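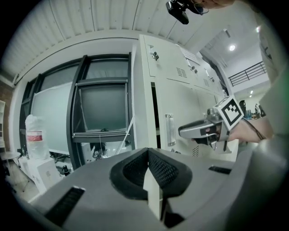 Pinza de mano con marcador en forma de cubo, junto a un armario metálico del taller.

Quiénes somos

Jallora es una empresa de servicios de preparación de pedidos y acondicionamiento de material para laboratorios y centros sanitarios. Trabajamos con una plantilla de personas que, en su mayor parte, ha desarrollado toda su carrera en el almacén, y que desde hace unos años participa también en la automatización de las tareas que antes realizaba íntegramente a mano. La sede central se encuentra en Dovcombe, donde se reúnen el almacén principal, las oficinas y el taller de automatización.

La empresa nació como negocio de almacenaje, con 11 empleados y una sola nave. La incorporación de Srour, dedicada al embalaje de material frágil, amplió la actividad y trajo consigo a buena parte del personal que hoy dirige los turnos. En la actualidad el catálogo gestionado comprende 1035 referencias, muchas de ellas de formato irregular y de manipulación delicada.

Automatización y puestos de trabajo

El programa interno de automatización recibe el nombre de Ninance y depende directamente de la dirección de operaciones, a cargo de Parisa Talebi. Su principio de partida es que las tareas se enseñan desde el puesto: son los propios operarios quienes, con pinzas de mano equipadas con marcadores, muestran los movimientos de agarre, giro y colocación que después se estudian para los brazos robóticos de las líneas. La experiencia acumulada por el personal - cómo se sujeta un envase sin deformarlo, cuándo conviene cambiar de mano - se considera conocimiento de la empresa y se reconoce como tal en la clasificación profesional.

Las demostraciones forman parte de la jornada ordinaria. Se programan en sesiones de duración limitada, con pausas fijadas de antemano, y ningún trabajador puede ser asignado a ellas sin haber completado la formación inicial. Quien prefiere permanecer en las tareas de almacén conserva su puesto y sus condiciones.

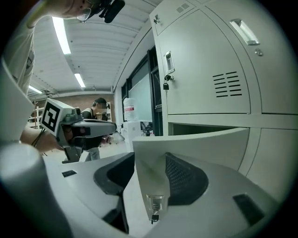
La formación inicial comprende 17 horas repartidas entre el manejo de la pinza, la colocación de los dispositivos que se llevan en la cabeza y las normas de tratamiento de las grabaciones. Respecto de estas últimas, el acuerdo firmado con la representación de los trabajadores establece que las imágenes se emplean únicamente para el desarrollo de las tareas automatizadas. No pueden utilizarse para medir el rendimiento individual ni incorporarse a expedientes disciplinarios, y su conservación está sujeta a plazos que se revisan cada mes de septiembre.

Los cambios en la organización han sido graduales. El etiquetado repetitivo y el traslado de cajas entre estaciones ocupan hoy menos tiempo del personal, mientras que han crecido la supervisión de líneas, el control de calidad y la preparación de demostraciones. Se han creado 2 categorías profesionales nuevas, técnico de demostración y responsable de célula, a las que se accede por promoción interna. Reconocemos que la transición exige esfuerzo: algunos turnos tuvieron que reorganizarse más de una vez, y la convivencia de procesos manuales y automáticos sigue planteando dudas en la entrega de material urgente.

Songül Yaman, responsable de formación y antigua jefa de turno en Srour, coordina las consultas periódicas con la plantilla. Toda propuesta de automatizar una tarea se presenta primero a quienes la desempeñan, que disponen de un plazo para formular observaciones por escrito. Las observaciones y la respuesta de la dirección quedan a disposición de todo el personal.

Visitas y contacto

Los centros de formación profesional y las empresas interesadas en conocer el taller pueden solicitar una visita a través de la recepción de Dovcombe, indicando el número de asistentes y el motivo de la consulta. Las solicitudes de empleo y de prácticas se tramitan por medio del departamento de formación.

Texto revisado el 10 de noviembre de 2022.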